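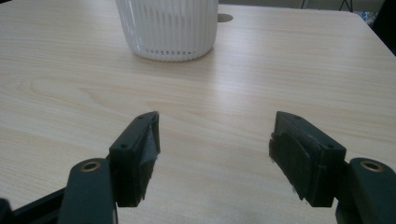 How Does a Robot Learn to Pick Something Up?

Home Animals Space Machines Your Body Ask Climley
Search Climley type a word Go

Picking up a basket is easy for you. You look at it, reach out, close your fingers and lift. You did a lot of practicing when you were a baby, and you don't remember any of it.

A robot has to learn this too. One way is to write out every movement for it: go forward, go down, stop, close. It works if the basket is always in exactly the same spot. Move the basket a little, and the robot closes its fingers on air.

Another way is to show it many examples and let a computer look for what they have in common. A computer program that does this is called a learning system. Before it can learn, somebody has to gather the examples.

The tool

People at a project called Grideck gather examples with a tool they hold in their own hands. The working end looks like a robot's. It has 2 fingers, which face each other with a gap between them. The fingers are dark plastic, and each one has a black pad on the inside for gripping. The metal rings the color of brass are called bushings. A bushing is a lining for a hole, and it helps parts turn smoothly.

A camera rides on the tool. It looks out past the fingers, so it records what a robot would see if a robot were doing the job. In the picture at the top of the page, you can see the table between the fingers and the bottom part of a white container farther away.

What is an example?

An example is one try at a job, from start to finish. Say the job is "pick up the basket and put it down." The person starts recording, moves the tool to the basket, closes the fingers, lifts, puts the basket down and opens the fingers. Then the recording stops. That makes one example.

The computer saves the pictures from the camera. It also saves how the tool moved and how far apart the fingers were. All of these go together. A picture of a basket is not much help unless the computer also knows what the hand did next.

Why so many?

If you only ever saw one dog, you might think all dogs were brown. A learning system can make the same kind of mistake. If the basket is on the left in every example, the system may learn to go left even when the basket isn't there.

So the people change things. They move the basket. They start with the tool in a different place. They turn the basket so its handle points another way. They record 20 examples, take a break, and record more. The first Grideck set, called Nagano, has 1745 examples in it, and it took 4 people to make. 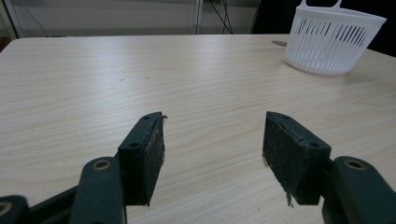
STOMHOLM, 2019-11-11

The team in Stomholm is working on baskets. A basket is a good thing to practice with because there is more than one way to hold it. The white one on the table has slots around its sides and a handle with an opening in it. A person can grab the handle or pinch the rim, and the examples should include both.

Bad tries get checked too. If the basket slips, the person marks the recording so it can be looked at later. Some are thrown out. Some are kept if the person picked the basket up again, so the system can learn what to do after a slip.

When the set is finished, the computer studies it. That part can take days. Then the team tries the system on a real robot arm and sees which jobs it gets wrong. Those jobs go on the list for more examples.

Try it yourself

Hold out your thumb and one finger on one hand. Use only those to move a sock from a chair to the floor. Now do it again starting from the other side of the chair. Did your hand take the same path?

Comments

mossyfrog: I tried it with a sock and then with a book. The book was too hard.

class4b: How heavy is the tool? We want to know if your arm gets tired.

pinecone_77: My brother says the computer just copies. Is that the same as learning?

Climley: Good question, pinecone_77. A copy only works when everything is the same as before. We test the system with the basket in new places to find out if it learned.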